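Shared Kitchen Heating Study: Final Report
Folgate Hall Residence Project, Group 3
Submitted in May

Background

Our group was asked to pick a piece of equipment that students use every day and find out how well it serves them. We picked the microwave ovens in the shared kitchens at Folgate Hall. The residence office gets a steady stream of complaints about them, mostly about food that comes out cold in the middle, spills that get left inside, and the line that forms before evening classes. We wanted to know which of these problems come from the ovens and which come from the way people use them.

We sent a short survey to all 106 residents on the two lower floors and got 93 replies. We also sat in the Fothergill kitchen at meal times and kept a log of how the microwave was used, and we ran a simple heating test with cups of water and a bowl of rice. 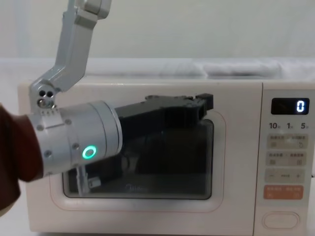 Controls were the first thing we looked at. Most residents told us they only ever use one button, the one that adds time, and several did not know the power level could be changed at all. The microwave we worked with is a cream-colored Midea on a white countertop, with the door on the left and the controls on the right. The display is at the top of the panel and was showing a single 0 when we had it ready for a run. A few people in the survey said they were never sure if a 0 meant the oven was ready or that the last person's time had run out. We think a small card next to the panel would clear this up at very little cost.

Heating test

We filled the same mug to the same line each time and heated it for one minute at full power. We repeated this with the mug in the center of the oven, near the back, and near the door. Then we did the same with a bowl of cooked rice, once without stirring and once with a stir halfway through.

The position of the mug made less difference than we expected. Stirring made a lot of difference. Rice that was not stirred had a hot ring around the outside and a cool spot in the center, and this matches what people complain about. When the rice was spread flat and stirred once, the cool spot was gone. Covering the bowl with a vented lid also helped and kept the inside of the oven cleaner.

We had one bad batch of readings. The thermometer was not pushed down to the same depth each time, so we threw out those results and started over. We marked the probe with a piece of tape after that. The readings were logged in Fuser, the spreadsheet tool our course uses, and the full table is in the appendix we handed in on paper.

Doors, windows and the top of the oven
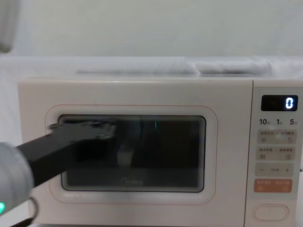
3 min read

This part of the study came out of comments in the survey. We had not planned to ask about visibility, but many residents wrote that they open the door early to check on their food and then forget to restart the oven. The window is wide but the glass is dark and reflective, and with something pale inside you can only just tell it is there. Residents who stop the oven to look are responding to a real limit of the design. Our suggestion is to check at the halfway point and stir at the same time, so that opening the door does two jobs.

We also looked at what gets stored on top. A long white bundle of folded cloth or padding lay across most of the top of this one. In other kitchens residents reported bread, mail and oven mitts. The manual for a given model should say how much space it needs above it and where the vents are - we asked the residence office to find the manuals and keep copies in each kitchen. Until then we recommend keeping the tops clear while the ovens are running.

Waiting times

The evening line was shorter than the complaints suggested. The longest wait we logged was 14 minutes, and that was with several people heating frozen meals one after another. Most waits were much shorter. Residents who come in before 6 p.m. hardly wait at all.

Recommendations

Put a card by each control panel that explains the display and the power levels.
Keep a set of vented lids in each kitchen. We liked the Sorkov ones because they stack.
Add "stir halfway" to the kitchen rules sheet.
Move stored items to the shelf.

Limits of the study

We only observed one kitchen, and the survey did not reach the upper floors. The heating test used water and rice, so we can't say much about frozen food. A group that picks this up next term should start there.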